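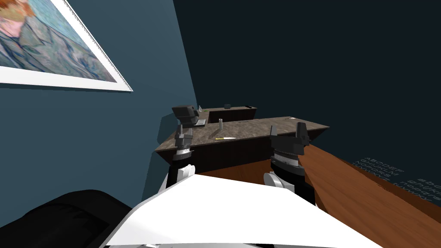

4. Simulated rehearsal of the bench build

4.1 Setting and purpose

The two-arm machine assembled in the Watatby workshop shares its floor with other members' projects, and bench time is limited to two evenings a week. Most of the control work was therefore done in simulation and moved to the hardware only when a sequence had been run to the end without a stop. The simulated room was modelled by Daiane Araújo in November. It was kept close to a domestic room in its proportions, as the machine is meant to be used at home once the build is finished.

The control code runs on a second-hand desktop computer. Commands pass through Flirance, a small message layer written by Anselmo Miranda for an earlier project and reused here with few changes. Each arm has its own process. A third process compares the two planned paths and holds back one arm if they come too close.

4.2 Wrist views

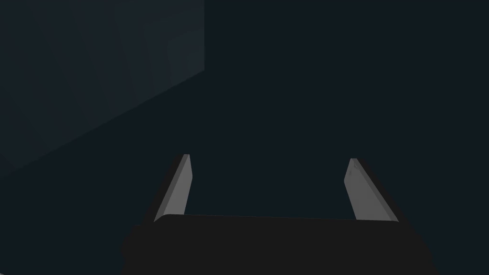

Figure 2. Wrist view with the gripper open.

Each wrist carries a virtual camera whose position is fixed relative to the gripper body. The first use of this view is to check the finger geometry before any object is approached. With nothing held, both fingers stand clear against the dark surface behind them and lean slightly towards each other, so their inner edges can be picked out by a plain brightness threshold. The same threshold was less dependable against light surfaces, and a mask of the known finger outline was added for those cases. The mask is redrawn whenever the opening command changes.

4.3 Contact settings

Contact was the slowest part of the work to tune. The solver was first run at 40 steps per second, which was cheap but let parts sink into one another under a firm grip. Raising the rate to 200 steps per second reduced the fault – at the cost of a much longer run time – and this value was kept for all later trials.

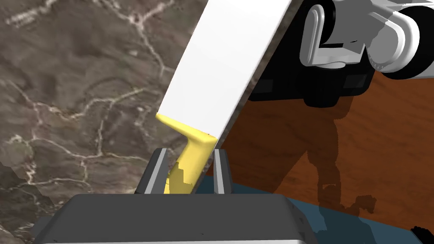
Figure 3. Yellow part between the gripper fingers, with the white panel behind.

Overlap between meshes was judged by eye as well as from the solver log. The log reports only the deepest point of each contact, and a shallow overlap spread over a long edge can pass unnoticed. Stepped, jagged edges where the yellow stem meets the fingers are the usual visible sign, and any run showing them was marked for review by Friederike Wiegand. Marked runs were not counted as failures unless the logged depth exceeded 2 mm. The limit was chosen to match the play measured in the printed finger mounts of the real machine.

4.4 Transfer to the workshop machine

Joint limits in the model were set slightly inside those of the hardware. The wrist joints were treated separately, as their cables run outside the arm and tighten before the motor reaches its stop.

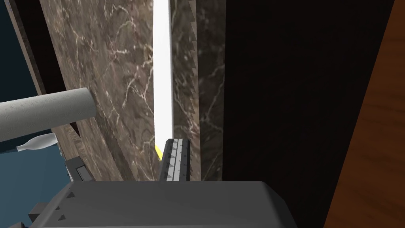

Cable drag itself was not modelled. Khrystyna-Mariia Symonenko measured it with a spring balance at 3 wrist angles, and the readings were added to the torque limit as a fixed allowance. A table of values by angle would be more exact – the Bilyk controller has room for one – but it has not yet been written.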